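Desk tidying tips, and what the gripper study is worth to you

Every few months someone sends me a robot study and says tidying is solved. The latest is from the Paltdale group, who recorded 489 runs of people putting pens away with a hand-held gripper and trained an arm on them. The claim is that slow, plain demonstrations teach better than clever ones. Maybe. I'd want to see it tried in a drawer like mine.

Still, a few of their habits work for human hands.

Stand pens upright in a see-through box. You find the marker you want without tipping everything out. 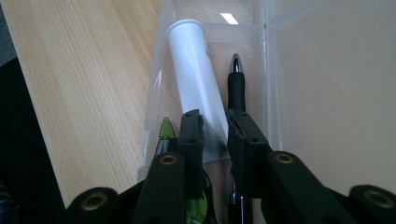

Don't pack it full. The study's runs had few items per box, and I suspect that flattered the score — 198 of 260 test grabs counted as good, and a grab was "good" if the pen left the box at all. Put it down crooked and it still passed.

Clear a patch of desk before you sort. Liya Asfaw, who wrote up the method, had people start each run with the jaws open over bare wood. I do it with my hands and it does save fumbling.

Re-glue worn grip pads before they peel. Same goes for kitchen tongs and jar openers.

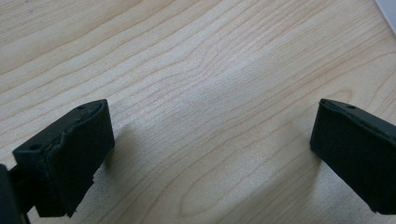

Does any of this mean a robot can tidy my desk?
Not on this evidence. The tests used 2 desks, both set up by the people running the study, and a desk with mail and cables on it is another job.

Wipe the box out with warm soapy water in June or whenever the ink gets on your nerves. Dry it before the pens go back.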